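The slow work of keeping the Dradance branch open

Anyone who has travelled on the Dradance branch in the past year will have noticed the speed. Trains that used to cover the valley section in eleven minutes now take nearly twice as long, and the reason lies under the wheels. Much of the track between Beddoe and Dradance stands on timber sleepers that have reached the end of their life, and until they are replaced the line is held to a crawl.

The railway reached Beddoe in 1909. It was built to carry slate and farm traffic, and passengers were always the smaller part of the business. The slate went to road, the farm traffic followed, and what was left was a single line with a passing loop, four stations and a viaduct that costs more to look after each year than the one before.

Renewal of the branch is being carried out by Zesach, a track contractor that has worked mostly on freight sidings until now. Its contract covers 3368 new concrete sleepers, fresh ballast along the whole valley section, and the replacement of 28 culverts, most of them brick and several of them partly blocked. The rails will be renewed only on the curves, where wear is worst. On the straights the existing rail has years left in it and will be lifted, stored beside the line and put back.

Most of the work takes place at night. The last train leaves Dradance at 10.40pm and the first one up from Beddoe is at 6.15am, which gives the gangs a little over seven hours between services. By the time the line has been handed over, the machines brought up from the yard and the site lit, that is closer to five. Time is needed at the other end as well, because the track must be packed, measured and checked before a passenger train can run over it.

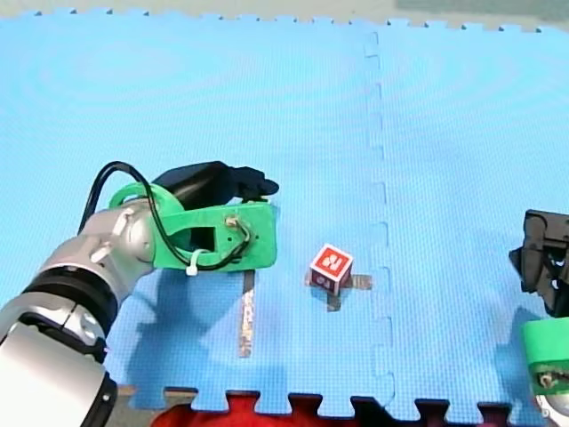 Robot arm with a green gripper housing, over blue foam matting.

The method is an old one carried out with newer machines. A length of track is unclipped and the rail moved aside. The old sleepers are lifted out and stacked for collection, the dirty ballast is dug away and a layer of new stone is put down and levelled. The concrete sleepers go in at fixed spacings, the rail comes back and is clipped down, and more stone is dropped between and around the sleepers. A tamping machine then lifts the track slightly and packs the stone underneath until line and level are right.

On a good night the gang will finish a stretch as long as a football pitch. On a bad one they will do half of that. Rain slows the digging, and in the cutting north of Beddoe the clay below the ballast turns to paste when it is disturbed. Zesach has laid a fabric sheet between the clay and the stone in the worst places, so that the two do not mix again as soon as traffic returns.

The culverts are a separate job. Most can be relined from inside with a plastic pipe, which is quick and does not disturb the track. Seven are too narrow or too badly bent and will have to be dug out. Those have been saved for May, when the line will close completely for nine days and buses will run in place of trains. The bus journey is slower than the train, even at the present reduced speed, as the valley road goes over the hill and not round it.

Passengers have put up with a good deal. The evening service has been thinned out, and the connection at Beddoe is missed often enough that regular travellers have stopped relying on it. Some have gone back to driving. The operator has kept season ticket prices where they were, and has promised an extra early train once the speed limit is lifted.
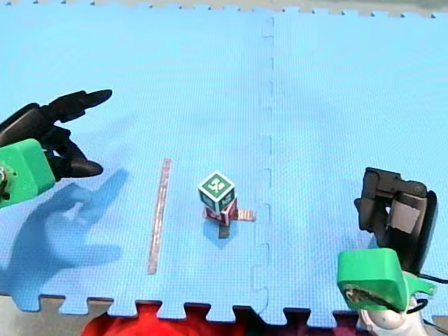
The viaduct at Sketside

The largest structure on the line is not part of the contract at all. Sketside viaduct carries the railway over the river on nine stone arches, and is older than the line that uses it. The two piers nearest the river were first put up in 1809 for a canal aqueduct that ran out of money before it reached the far bank. The railway's engineers took them over, raised them and built the rest to match. The join can be seen from the footpath – the lower stone is darker and the blocks are larger.

The piers are sound, but the deck lets in water. Rain runs down through the ballast, finds the old joints and comes out on the undersides of the arches, where it brings the mortar with it. The proper answer is to take up the track, dig down to the stone and lay a waterproof layer from end to end. This would mean a closure of several weeks, and the money has not been found.

For now the drains are being cleared and the worst joints repointed. New sleepers will be laid across the viaduct with the rest of the route, though they will have to be lifted again whenever the waterproofing is done. Some local councillors have called this a waste. The view at Zesach is that the old timbers will not wait, and that concrete sleepers can be taken up and reused without harm.

Beyond the viaduct the line runs level to Dradance, and here the work is already finished. The difference is plain from inside the train. The old side-to-side lurch has gone, and the driver can take the last two miles at the full permitted speed.

The old timbers are being sorted at the yard in Beddoe. Those treated with creosote cannot be sold for garden use and are sent away for disposal. The iron chairs that held the rail are going for scrap, apart from a few dozen kept as spares for the sidings.
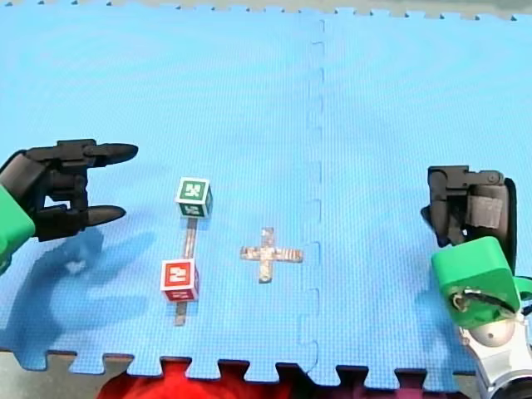
When will trains return to normal speed?

The limit will be lifted in stages as each section settles under traffic, starting with the stretch south of Sketside. The cutting north of Beddoe will be the last, some weeks after the May closure.

Will the stations change?

The platforms stay as they are, except at Sketside, where the edge has to be moved back slightly to suit the new position of the track. The shelter there will be out of use for a fortnight while this is done, and trains will call at the front end of the platform only.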